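Lista de verificação — bancada de manutenção de computadores, oficina Flelach
Inspeção de novembro, com comentários

1. Tomadas e extensões: conforme. A régua nova da Kenda suporta 2896 W e não tem outra régua ligada nela.

2. Computadores abertos só com o cabo retirado da tomada: conforme. 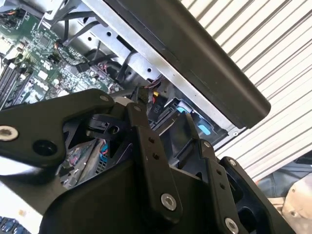

Comentário da oficina Gullar: nós pedimos também para apertar o botão de ligar depois de tirar o cabo, para descarregar a fonte. Falta isto na lista.

Aceito, entra como item 2-A.

3. Iluminação: parcial. Medi 800 lux no centro e 600 lux no canto do armário. O pedido interno é 800 em toda a bancada.

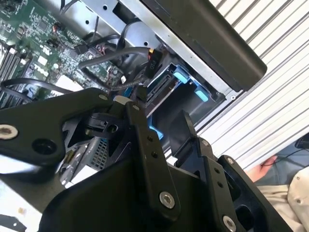 4. Extintor de CO2: conforme, lacre inteiro — mas a etiqueta está virada para a parede. Para trabalho com o gabinete aberto, como neste, o extintor de pó fica como segunda opção. Corrigir a etiqueta.

5. Pulseira antiestática: não conforme. O cabo de terra está com mau contato. 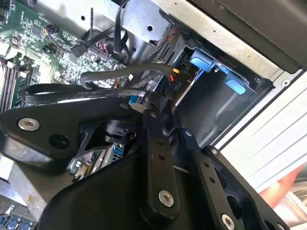

Thygesen respondeu que a pulseira deve ser testada no começo de cada turno, e que o valor precisa ser anotado.

6. Peças retiradas: parcial. A caixa de processadores estava sem tampa. Quando o soquete fica vazio, como na placa verde abaixo, é preciso cobrir os contatos com a proteção. 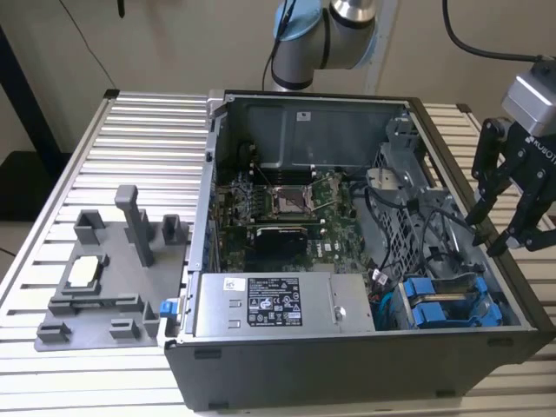
7. Arrumação da bancada: conforme. Deixar livre mais de 1000 mm de passagem atrás da cadeira. O computador deve ficar deitado e estável, com o interior para cima, igual ao Dell que estava aberto. Parafusos vão no pote com tampa.

Pendentes: itens 3, 4, 5 e 6.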